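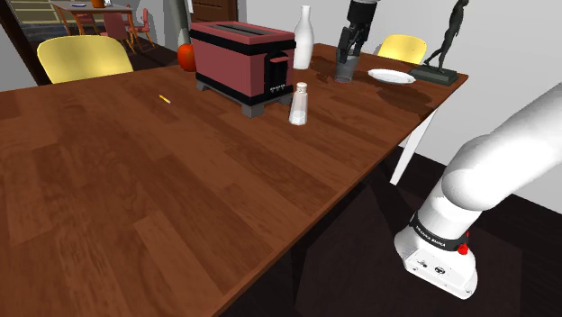
A two-slot toaster on a wooden table.

Erkstead grid operator to move morning tariff window

Erkstead, 5 September 2025. Power distributor Povosico will shift its morning peak tariff for households in the Plerkley district, the company said in a notice to customers. The peak rate now applies from 7 a.m. to 9 a.m. From December it will run from 6:30 a.m. to 8:30 a.m.

The change covers 1,945 metered connections fed by the Jansen substation. Network planner Annelies Mulder said load on the substation's two transformers has been rising earlier in the day, driven mainly by water heaters and kitchen appliances. The price per kilowatt-hour stays the same in both windows.

Meters installed in the past six years will be updated remotely. A further 199 older units have mechanical timers and must be reset by a technician. Customers with these meters will receive a letter with an appointment.

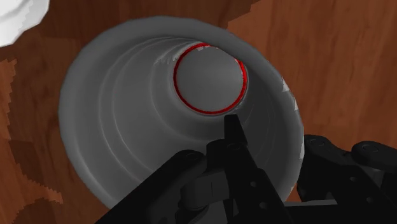 A gray cup on a brown table, viewed from above.

Rafsan Miah, who represents tenants on the district energy panel, asked for the switch to be put off until all the timers have been reset. Povosico declined. Households billed at the wrong rate will be credited on their next statement, the notice says.

The night rate, which starts at 11 p.m., is unaffected. Written objections can be filed with the Erkstead utilities office until the end of the month.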